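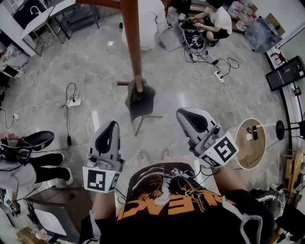 Polished marble floors: frequently asked questions

By the Momholm team, November
4 comments | 30 shares

These are the questions we get most often about living and working on a marble floor. They apply to ordinary polished marble in white, grey or cream. Honed and tumbled stone has its own page.

What should I wash it with?

Warm water and a small amount of pH-neutral stone soap. Barrios Stone Soap is the one we stock, and any neutral soap sold for marble will do the same job. Wring the mop out well before it touches the floor, work in small patches, and dry each patch with a soft cloth. Water left to dry by itself leaves marks on a polished surface, and they show most in grey stone under a ceiling light.

Can I use vinegar or lemon?

No. Marble is mostly calcium carbonate and acid eats into it. You get a dull spot called an etch mark, which can be felt with a fingertip if it is bad. Bathroom limescale removers do the same thing. If something acidic is spilt, blot it up, rinse with plain water and dry.

How often should it be swept?

Daily in a hall or a busy room, otherwise every couple of days. Grit does more harm than spills do. Use a soft broom or a dry microfibre mop. A vacuum cleaner is fine if the head has a soft brush and the wheels are clean – turn it over and look, as small stones get stuck in them.

We have a tall wooden stand with thin metal legs. Will it scratch?

It can, if the legs are bare metal and the stand gets pushed along. Rubber caps are better than felt for tripod legs. Felt pads slide on polish, and on a narrow leg they tend to twist off. Measure across the foot before ordering caps. Lift the stand when you move it, and if it is top-heavy ask someone to take the other end.

A bag hung low on the pole helps to steady a light stand. Keep it plain cloth, with no buckles or zips touching the floor, and don't leave it there damp. Dye from dark fabric can pass into pale stone.

Is it all right to run extension leads across the floor?

For a short job, yes, with some care over where they go. Cables move easily on marble and a foot will drag them into a loop before you notice. Lay them along the wall where you can. If they have to cross open floor, put a rubber cable cover over them at the place people walk.

Set the power strip down where the plugs can be reached without stepping over anything. Leave some slack at each plug, and gather up the rest with a cloth tie. Don't coil a lead tightly while it is carrying a heavy load, and never plug one strip into another. Unplug everything and move the strip before washing the floor.

Can I tape cables down?

We would rather you didn't. Parcel tape and duct tape leave glue behind, and strong tape can lift a sealer. Low-tack tape is acceptable for 2 hours or so of use, pulled up slowly and wiped after.

Is it safe to do repairs or assembly on the floor?

Put something down first. An old blanket folded double is enough for most small jobs, and it stops screws from rolling off and being trodden on. Hard plastic cases leave scuffs, though these usually wipe away. A dropped tool may chip the stone, most often at the edge of a tile.

It is also hard on the knees and ankles. People who squat or crouch for any length of time should have a kneeling mat.

Does the floor need sealing?

Most do. Put a few drops of water on a clean, dry area and wait. If the stone goes darker, it needs sealing. Our Jurungate shop sells sealer in 300 ml bottles, and the label gives the coverage. Try it in a corner first. Sealer slows stains down but does nothing against etching.

Can etch marks be polished out at home?

Light ones, with marble polishing powder and a damp cloth. Deep ones need a stone restorer.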